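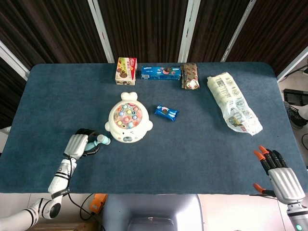

一月跑展会,脚底板真的是遭罪!这次去的是Kavent展馆的零食玩具展,早上九点半到门口,队已经排到停车场那边了。门票275块,含一杯咖啡和一个帆布袋,帆布袋薄得能透光,不过装零食够用了。

先说逛的顺序。进门右手边是进口饼干区,人最多,我挤了两圈就放弃,直接往里走。里面那几排小展位反而舒服,桌子上铺着深蓝灰色的毯面,后面是深棕色竖条纹的背板,白色立柱一根一根隔开,东西摆在上面颜色特别跳。

桌上零食摆得很家常,靠里一排:印着圆饼干的小纸盒,白底红绿花纹的那种;一长盒蓝色的奥利奥横躺着,盒面上画的是粉白色的饼干(粉色的!我平时买的都是黑的);还有一包棕红色的,包装亮闪闪;再过去是一大袋白白的小面包,透明袋子,看着就想捏。我早饭只吃了一个鸡蛋,站在那儿肚子叫得旁边的阿姨都看我。

但我最喜欢的是那个钓鱼玩具。白色的小海豹,头顶两只圆耳朵,小眼睛,肚子里一堆粉粉嫩嫩的小圆鱼,粉的黄的蓝的绿的橙的,隔着透明的圆盖子就能看见。配的鱼竿手柄是浅浅的蓝绿色,跟海豹凑在一起太配了。我外甥女今年刚好上幼儿园,这种东西她能玩一下午,我姐就能安静一下午,所以这笔账怎么算都划得来哈哈。

中午在二楼吃的,Brirkonano的面档,排了二十分钟,牛肉面汤头偏咸,面倒是筋道。旁边Somboon家卖椰子冰淇淋,强烈推荐,加花生碎,不要加玉米(我加了,后悔)。二楼座位少,想坐着吃最好十一点半之前上去。

下午听了一场Clendidex的分享,讲小包装零食怎么定规格,本来以为会打瞌睡,结果挺有意思。主讲说他们一款饼干光是包装尺寸就改了7版,就为了小朋友一只手能拿住。展馆广播说上午入场2596人,难怪厕所排成那样。女厕建议去B馆尽头那个,远一点,但是几乎不用等。

买东西方面,大部分展位下午三点以后开始松口,整箱的折扣比较大,散买基本没优惠。我给自己定的预算是2000块,最后没花完,主要是拎不动了。买了两箱饼干、一大包坚果,还有给外甥女的一盒积木。快递点在出口左边,寄整箱的记得自己带胶带,那边的胶带跟没有一样,我那箱封了三遍。

停车按小时收费,地铁出来走十分钟,穿球鞋去!明年如果还办,我打算早上先上二楼吃冰淇淋,再慢慢逛下来。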